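Tusar Handheld Demonstration Study: Frequently Asked Questions

Last revised in June. Questions are grouped by subject. Terms of use for the data are set out on a separate page.

General

What is the Tusar study?
Tusar is a research study on teaching robot arms to handle household objects from human demonstrations. It is carried out at the Skakport laboratory. The demonstrations are recorded without a robot: a person holds one gripper in each hand and performs the task directly. The recordings are then used to train a control policy, which is tested on a two-armed robot named Antal.

What question does it set out to answer?
The study asks whether a policy trained mostly in ordinary room lighting can be made reliable in poor lighting by adding a small number of demonstrations recorded in the dark. Earlier work by the group had shown that policies trained only in bright conditions often reached for the wrong place when an object was itself a source of light.

Is this the same project as Zekik?
No. Zekik is the software used to align and store the recordings. It is maintained by the same laboratory and is available separately.

Recording

How many demonstrations were collected?
The full set contains 334 demonstrations of a single task, in which a small lamp is moved to a requested position on a board. Of these, 18 were recorded in low light. The remainder were recorded with the ceiling lights on.

Why was a lamp chosen?
A lit lamp changes the appearance of everything near it. When it moves, the bright area on the board moves with it, and the shadows of the grippers change direction. A policy that has learned to rely on fixed brightness will usually fail under these conditions. A lamp is also a common object in homes, where later stages of the work are intended to take place.

What does the work area consist of?
The task is performed on a white board laid flat on a table. The matt surface was selected to limit reflections. Both grippers are black and of the same general type, and either may be used to take hold of the lamp by its base. Demonstrators are asked to wear dark sleeves so that the forearms do not add a second bright surface to the recording. 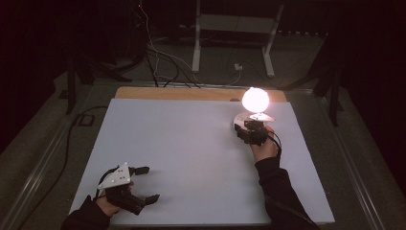

One query received from Zekik users was whether 18 low-light demonstrations could really be enough to support the published result, or whether the policy was simply following the brightest point it could find. The laboratory considers this a fair concern. To examine it, a second lit lamp was placed on the board during part of the testing, and the policy was asked to move only the first. Performance fell, but the policy did not consistently go to the brighter of the two. The laboratory's present view is that the policy makes some use of brightness and some use of the shape of the base, and that the balance between them has yet to be measured properly.

Results

How was the policy tested?
Antal carried out 100 trials in low light with each of 2 policies. The first had been trained without the low-light demonstrations and the second with them. Starting positions were drawn in advance and were the same for both. A trial was counted as successful if the lamp was released upright at the requested position.

Which policy performed better?
The second. Its failures were mainly early releases, in which the gripper opened before the base had settled on the board. The first policy failed more often at the approach stage and in many trials did not touch the lamp.

Does the result apply to other objects?
This has not been established. Only one task was studied, and no claim is made about transparent or reflective objects.

Access

Can the recordings be downloaded?
Yes, for non-commercial research. Applicants should complete the request form and state the intended use. The low-light recordings are supplied as a separate folder and should not be brightened before training if the published figures are to be reproduced.

How should errors be reported?
Please use the contact form and quote the recording number. Corrections are listed in the change log for each release.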